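Skusano Tabletop Kit: Set-up Guide

Section 4. Placing the table items and running the first grasp check

This section assumes the arm is bolted down, the gripper is fitted and the wrist camera shows a live view in the Okeke panel. If the wrist view is black, go back to Section 3 and reseat the camera cable at both ends.

Tools and parts needed
Kit box B (kitchen items and toy food)
Marker pen for table dots
Soft cloth
Okeke panel, version 51 or later

CAUTION: Keep hands and sleeves off the table whenever the arm is powered. The stop button must be within reach of the person at the panel.

4.1 Clear and wipe the table. Crumbs and tape residue show up in the overhead view and can be picked up as objects.

4.2 Mark your reference dots. Keep them small and dark. They are used again in Section 6, so do not wipe them off between sessions.

4.3 Set the large items first. Leave a clear area in the middle of the table for the arm to work in.

4.4 Add the toy food. Pieces may lie at any angle. Do not stack hard items on top of soft ones.

4.5 Check the cable loop at the wrist. It must be loose enough for a full turn of the last joint and must not drag across any item.

NOTE: The gripper force is set at the factory to 400 on the panel scale. This suits both the plush and the hard plastic pieces. Values above this can leave creases in plush toys.

4.6 Open the Grasp Check page, choose a plush item and press Start. The arm moves at low speed for this check.

4.7 Compare what you have with the views below. Your layout does not need to match. Items may be moved between runs. 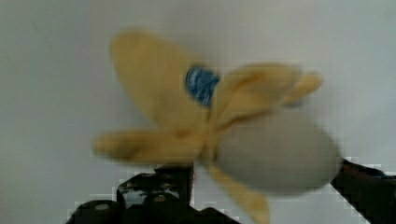
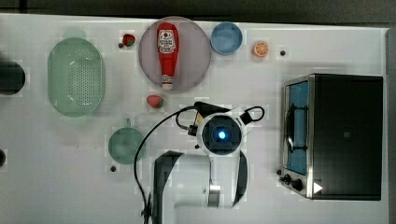
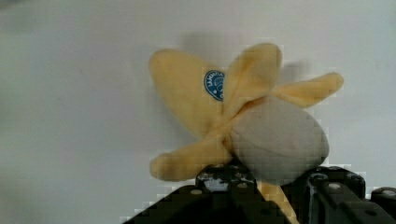
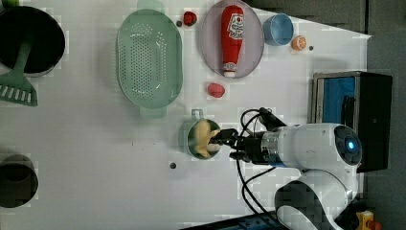 Wrist camera views: first and third. Table views: second and fourth.

4.8 Read the wrist view while the item is held. Some motion blur is normal during a move. If the view is still blurred 2 seconds after the arm stops, clean the lens with the soft cloth and repeat the check.

4.9 Press Release. If the item hangs on a finger, press Open Wide once. Do not pull it free by hand with the power on.

4.10 Save the layout under a name you will recognize. The panel keeps the last 4 layouts and overwrites the oldest.

Replacement toy food and gripper fingers can be ordered from the Pustisthorpe parts desk, attention Volkan Dönmez. Quote the number on the lid of kit box B.

Guide text: Pieter Van Hecke. Revised March.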